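Subject: Re: [packing] baskets, labels, what goes where

Quick reply before I lose the afternoon, sorry for the fragments. Answering in order, quoted bits first.

> Three things from our end at Odham.
>
> 1. We had 2 trays come back last month with parcels in them that had a letter on but nothing in the book to match. Is the letter the shelf or the batch? We have been treating it as the shelf.
>
> 2. Can we go back to cardboard trays? The plastic baskets take up more room and the small pieces slide about.
>
> 3. What do you want done with anything that looks wrong? At the moment it goes in with the rest and gets a note in the book, if somebody remembers the book.

1. Batch. Always batch. The shelf is written on the shelf. I know the old sheet from Plasia said otherwise, but that sheet was for their own stores and should have been binned when we stopped using their numbers. If you've filed by shelf since August please don't undo it all, just add a line in the book saying so and start fresh with the next lot. The running number in my copy stops at 1,462 so anything after that is yours to check.

One capital letter, by hand, on a white label, middle of the biggest face. Not on the end. Not on the fold of the plastic where it lifts off. On the really small pieces put it wherever it'll lie flat and don't fret. Pen is up to you, blue or black, but not pencil under any circumstances, can't read it in the store light.

2. No to cardboard, sorry. It sagged in the back store last winter and we lost the bottom layer of 8 trays. The baskets wipe down and you can see through the sides without lifting anything out. They do slide about, yes. Flat ones go in on their edge against the side, chunky ones next to them, long thin ones along the bottom – that mostly stops it. Don't pile them higher than the rim or the next basket won't sit on top.

Sorrentino have offered us a price on 3,000 dividers, which is far more than we'd ever get through, so I've asked wether they'd do a smaller box. No answer yet. If any other site wants to go in on it shout now.

3. Anything that looks wrong gets its own basket. Split wrap, wrong size, odd shape, no idea what it is, all the same basket, and a paper slip lying in the bottom saying ABNORMAL. Slip goes in first, before any pieces, so the basket is marked from the start. It still gets its batch letter if it came with one. Don't try to rewrap, we'll look at it as it is.

And please do write the whole word. We had "ABN" on one and "AB" on another and the second got put away as batches A and B, which took a morning to sort out.

When you're loading, both hands in the basket and set things down, no dropping. The wrap is tight but it does nick on corners and then the whole thing needs doing again. Same going out the other end. Take the top ones off first and don't pull from underneath.

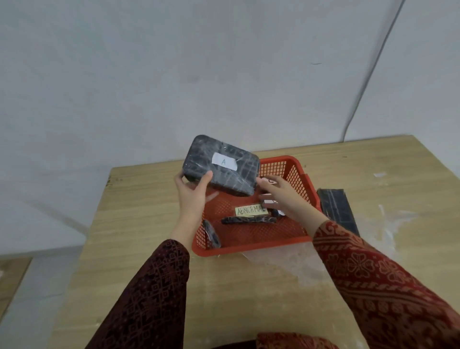
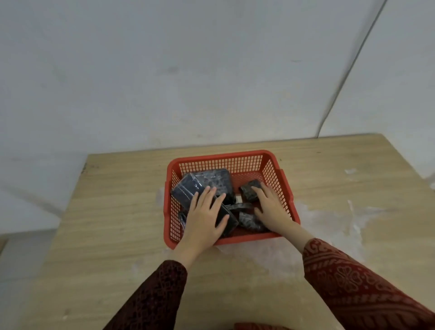 Other bits while I'm here.

Wrap – we've got enough for this round but not the next. Flisevier's roll is a bit wider than the old one, so you'll get more overlap on the small pieces. Fine, just press it flat and carry on. Don't trim it with the long blade, use scissors.

The book. Please, one line per basket, not one per piece. Letter, what sort of shapes, who packed it. If it's an abnormal basket put that at the start of the line so I can run a finger down the page and find them. I'd rather have a short line than a blank one.

Collection from Odham will be first thing, gate is open from 7.30am. Baskets by the side door please and not in the corridor, we had complaints. Empties come back on the same van so if you're short say how many and I'll put them on.

Still owe someone an answer on lids. Haven't forgoten, haven't got one either. Will write again when I've measured the shelves.

Stores desk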